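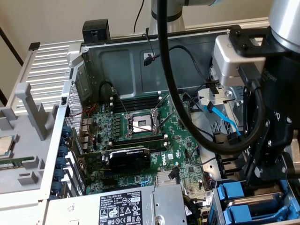
The second life of the office tower

Old workstations are turning up cheap, and people are buying them. Aliki Vrettos opens one up and goes looking for the bits that matter.

It started with a bad back and a boot full of computers. A firm called Parnico was clearing out a drawing office, 16 machines in all, and I'd said I'd take 2. Took four. No plan, no room. The hall is still not right.

But I'd been wanting to write about these for ages, because everyone I know who's fed up with a slow laptop asks me the same thing. Should I get one of those big old Dells? And the answer is mostly yes, if you don't mind the weight and you're willing to take the side off.

So take the side off. Lay it down flat on a table, not the carpet, and have a proper look before you spend any money. A big green board, Dell printed on it in white, a metal box of a power supply with a label full of tiny print, and a grille on the wall by the slots. Blue plastic on the parts you're meant to touch. I do love that. Some designer, years ago, thinking about the poor soul who'd be poking around in there later on.

What you're buying is the board and the box. Everything else can be swapped. Mine has an open socket with no processor in it, which puts a lot of buyers off and shouldn't. Sellers pull the chips and sell them seperately, then let the rest go for next to nothing. I paid 30 pounds. A chip to suit, second hand, was less than a takeaway for the family.

Do look at the socket though. Really look, with a torch, from several angles. The contacts are tiny and gold and they bend if you so much as breathe near them with a screwdriver in your hand. A bent one catches the light differently from its neighbours. If you see that, walk away or knock the price right down. And keep your fingers out. I know. Everyone wants to touch. 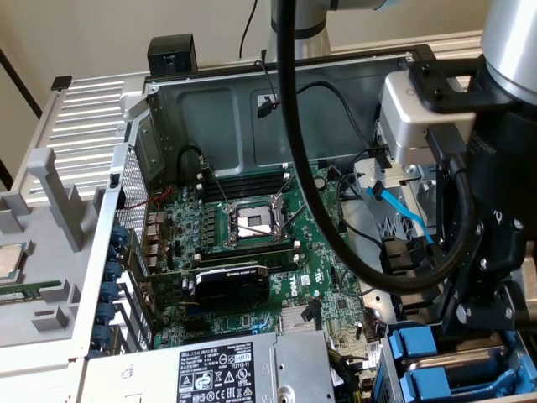

Memory next. Old workstation memory is the bargain of the whole business but there are kinds and kinds, and the wrong kind won't run even when it clicks in nicely. Get the model number off the case, look up the manual, write down exactly what it says. I use the back of an envelope. Then lose the envelope, usually.

Pestach, the repair place near me, keep a tub of the stuff on the counter and will test a stick while you wait. They also told me to leave the graphics card alone until the machine starts. Good advice. A small card like the one in mine won't play anything fancy but it'll put a picture on a screen, and that's all you want on day one.

Power supplies. Don't open them. Ever. There's a label on top, read it, that's your lot. If it smells burnt or rattles, replace the whole unit, and check the fixing holes first as the big makers like their own shapes. I lost an afternoon in March to a Kalteo unit that was very nearly the right size.

Loose wires are worth tracing before you shut the lid. Anything dangling probably went to something once, a fan or a switch on the front, and a machine with a fan unplugged may sulk at you with beeps and a message. Take photos on your phone as you go. Not pretty ones. Just enough to know which way round the plug went.

Dust last. Soft brush, outdoors if it's dry, hold the fan blades still while you do it. No hoover.

Then the levers. Chip goes in flat, no pushing, lining up the little notches, plate down, lever down. It takes more force than feels decent. There's a creak. I still shut my eyes for that bit, wich is silly.

Sundaram sell refurbished towers with a year's cover if all this sounds dreadful, and there's no shame in it. You'll pay more. You'll also have your table back, and I've been eating on my knees since the start of the month.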